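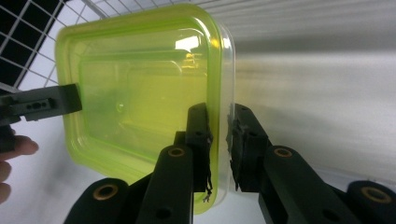 *Yellow-green plastic with a clear edge, and the light coming off it.*

# Green Boxes, Clear Boxes: the Mellorton Kitchen Gallery

Posted Jun 9, 2023

Welcome to the food container page! I've wanted to make one for ages, and Ruairí Ó Riain has been after me to do it ever since I started going on about lids at his dinner table (sorry, Ruairí). The Mellorton kitchen has had a proper sort-out this spring, every shelf and every drawer, and I came out of it with a real soft spot for see-through plastic. I know how that sounds. But get a thin green box up near a light and it practically glows, and the molded lines running along the panel look like something a person sat down and drew with care.

So have a scroll. Click on anything you'd like to see larger, and leave a note at the bottom if you've got a favorite box of your own. I want to hear about it!

## Why I love the colored ones

Clear on clear is fine, and I own plenty of it, but two pieces of clear plastic in a dark cupboard are very hard to tell apart. A bit of color fixes that. You open the door, you see green, you reach for green. The color also helps when somebody else is putting the dishes away. Yu-na Kong was over helping in the middle of all this and she had the whole green family matched up before I'd finished making the tea.

And then there's the sunken panel, which is my favorite feature on any food box. It gives you a flat spot with a little border around it, so a strip of masking tape sits neatly inside and doesn't get rubbed off every time the box slides in or out. I write the contents and the month on mine. The oldest strip I found during the sort-out said "plum, September" and I'm still a bit sad there was no plum left.

## Rounded corners, hooray

I used to buy square-cornered boxes from Baek, the little housewares shop on the hill, and they stacked beautifully. Washing them was another matter. Rice gets into a sharp corner and sets like cement! With a soft round corner you can run a sponge straight through it in one go, and the dish towel too. I've gone over to rounded for everything except the cracker tin.

A long rectangle is the shape I'd pick again. It goes in the fridge door side of the shelf, it goes in a lunch bag, it takes half a cucumber without any trimming. My everyday size is 600 ml, enough for one big lunch or two small ones depending on who's eating, and after that I like something bigger and flatter for the herbs.
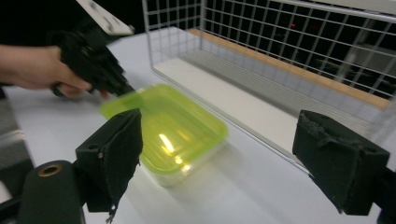

The herbs, by the way, have been wonderful this year. I line the bottom with a folded paper towel, lay the parsley down in one layer, put another towel over it and close the lid gently so the stems don't get crushed. Cilantro gets the same treatment. Basil stays out on the windowsill in a glass, where it's much happier.

## Notes from the sort-out

A few things worked so well that I'm writing them down before I forget.

- Match every lid to its bottom first, before you think about shelves at all. The odd ones go in a bag and the bag goes in the hall.
- Hold each piece up to the window. Hairline cracks show straight away in thin plastic.
- Store the lids upright in a narrow rack. Mine is an old Rurnen letter rack and it fits them like it was made for the job!
- Green lids at the front, clear ones behind, tall tubs on the lower shelf.
- Tomato sauce goes in glass. I learned that one years ago with a lovely pale box that is now permanently orange.

Yu-na has already started on her own cupboards over in Sellitz, and the messages I'm getting are very funny. She's found a lid with a duck on it and no sign of the box it came from. If you think you might have the bottom half of a duck box, please, please write in.

I'm hoping to get to the baking drawer next, with the cookie cutters and the dented cake pans, and those should make a very cheerful page. Ruairí has promised to bring his grandmother's jelly molds around for it, the copper ones, as long as I give them a good polish first.

[Back to all galleries](../)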